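Hultell laundry handling, sock task: progress report for February
Prepared by Ximena Hinojosa for Mariann Kozma

Work in this period was confined to single socks and pairing. Towels and shirts remain on the Tiltville schedule and are not covered by this report. The two light tables stay pushed together as the sorting surface – Ákos Bárány has asked that their height be left alone until the next review.
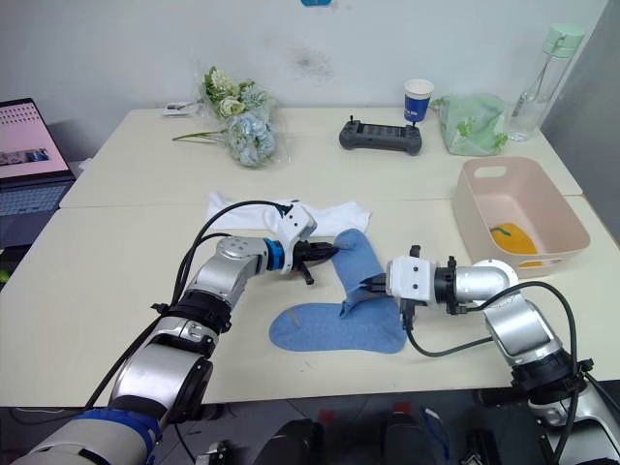 Light blue sock on the front table, gripped at the cuff.

The sock set now stands at 21 pairs, in plain colours and white. Spending on stock and table fittings came to 873 euros, within the agreed budget. Three pairs were withdrawn for worn elastic and will be replaced.

White socks are the slower part of the work. Matching depends on small marks near the cuff, and a twisted sock has to be straightened before it can be laid on its partner.
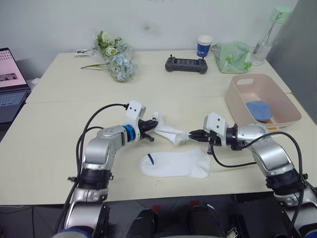 Barnabás Kozma will revise the pairing instructions next, with a session limit of 30 minutes. Replacement stock is on order from Hermans.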